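Lillthorpe Work Tables and Stands: Frequently Asked Questions

Last updated Jul 12, 2020

Lillthorpe rents bench space by the half day, full day, or month. The questions below are the ones we get most often about the big white tables, the stands, the desks along the side, and what we expect you to do before you leave. If you can't find your answer, write to the front desk and someone will get back to you by the next business day.

What comes with a table?

One white table, one stand, two chairs or stools, and a power strip. Desks with monitors are shared between tables in the same room. You can use any monitor that isn't signed out on the sheet by the door. Keyboards stay with the desk.

Can I reserve a certain table?

Yes, for full-day and monthly rentals. Half-day rentals get whatever is open. If you left work on a table the day before, tell us when you book and we will try to put you back there.

How early can I get in?

The doors open at 8. Monthly renters have a key card that works from 6. Setup time counts as part of your rental, and so does cleanup.

The table has marks on it. Is it dirty?

Probably not. The white surface has a light texture, and the texture holds on to color. Tea, flux, wood stain, and rust will all leave a faint brown mark that stays after the table has been wiped. We clean every table at the end of the day with mild soap and a soft cloth. If a mark rubs off on a dry paper towel, it is dirt, and you should tell us.

We don't charge for faint stains. We do charge for burns, cuts, and glue.

Can I cover the table?

Please do if you are using paint, ink, or adhesive. Brown paper is on a roll near the sink and is free. Don't tape it to the top surface. Fold it under and tape it to the underside. Blue painter's tape only.

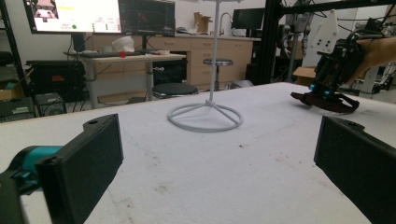

STANDS

What is the white stand for?

Whatever you need held up. It is a thin metal pole on a ring base, with three short struts between the ring and the pole. People clip lights, cords, backdrops, and reference sheets to it. It isn't a vise, and it isn't meant to be leaned on.

How much weight will it take?

Keep it under two pounds at the top. Lower down it will hold more, but the ring is light, and a heavy item on one side will tip it. If you have to hang something heavier, ask for a clamp arm from Dunne. Those bolt to the table edge and are kept behind the front desk.

Where should it go on the table?

Near the middle is best for most work. You can reach it from either side and it won't get knocked off when somebody walks by with a bag. Lift it by the pole, close to the base. Dragging the ring scuffs the surface.

Can I take the stand apart?

No. The struts are hard to line up again once they have been loosened, and a stand that rocks has to be taken out of use. If yours rocks, try it on another part of the table first. If it still rocks, bring it to the desk and we will swap it.

Can I buy one?

We get asked this a lot. Ours came from Prirnent in one order of 36 and we have none to sell. We don't know if the same model is still made.

DESKS, CABINETS, AND COUNTERS

May I use the desk as extra table space?

For a laptop, a notebook, or small parts, yes. Keep wet work and hot work off the desks. The tops are not sealed the way the tables are. Leave enough room around the keyboard for the next person to use it.

What is in the cabinets?

The cabinets and drawers along the back wall are partly ours and partly rented. Ours have a green dot on the inside of the door and hold cloths, spare power strips, gloves, and paper. Anything without a dot belongs to a monthly renter. Please close those and try the next one.

Can I rent a cabinet?

Monthly renters can add one. There was a waiting list as of April and there still is. Drawers come up more often than full cabinets. No food, no aerosol cans, and no batteries left charging inside.

Can I leave things on the counter overnight?

Only work that is drying, and only with a tag. Tags are in the tray at the front desk. Write the date and your table number. Untagged items go on the holding shelf for two weeks.

BEFORE YOU LEAVE

What do I have to clean up?

Wipe the table. Put the stand back where you found it, with nothing clipped to it. Pick up your small things from the desk, including caps, clips, and plastic bags. Bags are by far the most common item left behind, and we can't tell which ones are trash and which ones have parts in them, so we end up keeping them all.

What should I wipe the table with?

A damp cloth and the soap in the pump bottle. Tastton spray is fine on the counters, but don't use it on the tables. Do not use acetone, bleach, or scouring pads on any surface in the room.

Should I turn the monitors off?

Use the button on the monitor itself and leave the cable plugged in. Sign out on the sheet. If your files are still open on the screen, close them first. We don't save anything.

I broke something. What does it cost?

Small damage to a tabletop is $100. A full replacement top is $390. A monitor is $338 unless we can repair it for less. Tell us the same day and we will take the damage fee out of your deposit and bill you for any balance. Damage found later by the next renter takes longer to sort out and may hold up your next booking.

I left something behind. How do I get it back?

Send us the date, the room, and your table number. Small items are kept in a bin at the front desk. Larger ones go to the holding shelf. You can pick things up any time we are open, and you don't need a booking to come in.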